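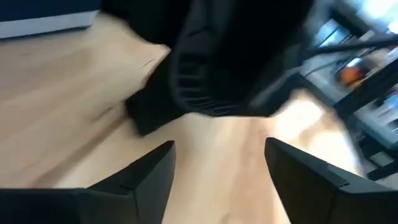

Stutari Laundry Room and Closet Gallery

Text by Seija Hirvonen

Stutari is the upstairs apartment of a two-family house. In April I sorted every piece of clothing in it, mended what could be mended, and put the rest back on shelves or into bags for donation. The page covers the dark clothes, which took the longest. The light clothes and the bedding are on the Saarela page.

The notes follow the order of the work.

Black clothes on a light floor

I do the first sort on the wood floor. Dark fabric shows up well against pale boards, and so does the lint that comes off it. Sweep before you start and again when you finish.

Ribbed bands

Ribbing is the first thing I check on any heavy black top. Stretch it gently between two hands and let go. If it springs back, the piece goes on the keep side. If it stays wide, it goes on the mending side, unless the fabric around it is worn thin as well.

A wavy band can sometimes be brought back with steam. Hold the iron above the ribbing, let the steam go through, and pat the band narrow with your fingers. Leave it flat until it cools. I did this with 3 of the tops from the hall closet and two of them are fine now.

Sleeves

Turn sleeves right side out before folding. Reach in from the shoulder, take hold of the cuff, and pull. A sleeve left bunched inside the body makes a lump in the stack and the shelf above won't sit level.

Check the underarm seam while your hand is in there. Most of the small holes at Stutari were in that spot. Black thread is hard to see on black cloth, so do this part by a window in the morning.

Fading

Cotton fades first at the cuffs and along the pocket edges. I wash all the black pieces inside out, in cold water, on the short cycle, which is 30 minutes on this machine. Drying is on the rack in the back bedroom. The dryer is for towels.

Two sweatshirts had gone brown at the neck and I tried a packet of Dimport dye on them. One came out even. The other stayed patchy at the shoulders and is now used for painting and yard work.

Folding the heavy tops

Lay the piece face down and smooth it from the middle out. Fold one side in, lay the sleeve straight down along it, and do the same on the other side. Fold the bottom up to the collar. If there is a hood, fold it down over the back before you start.

Thick ones are better folded once than twice. They take more of the shelf but they don't tip over.

Jackets

Jackets with a zipper get closed all the way and hung. A closed zipper keeps the front from sagging. The ones with a ribbed hem can be folded if there are no hangers left, with the hem toward the back of the shelf.

The shelf

The closet shelf is a Wiltetti, 20 inches deep, bought used. It holds one stack in front and nothing behind, and I'd like to keep it that way. Anything pushed to the back of that closet used to stay there until the next move.

Work clothes are on the lowest shelf, everyday tops in the middle, and the things for cold weather at the top.

Socks and small things

These were sorted last. Single socks went in a paper bag for one month. After the month, the ones still without a match became dust rags.

The donation bags

Everything in the bags was washed first and had its pockets emptied. I found a library card, a bus ticket and a set of keys to the old mailbox. The keys are on the hook by the back door if anyone from downstairs needs them.

Torn pieces do not go in the donation bags. They go to textile recycling in a separate bag with a label on it.

Still to do

Winter coats, the box of scarves, and one black wool cardigan waiting for buttons.

Previous gallery: Kitchen drawers
Next gallery: Saarela, bedding and light clothes
Page views: 2,001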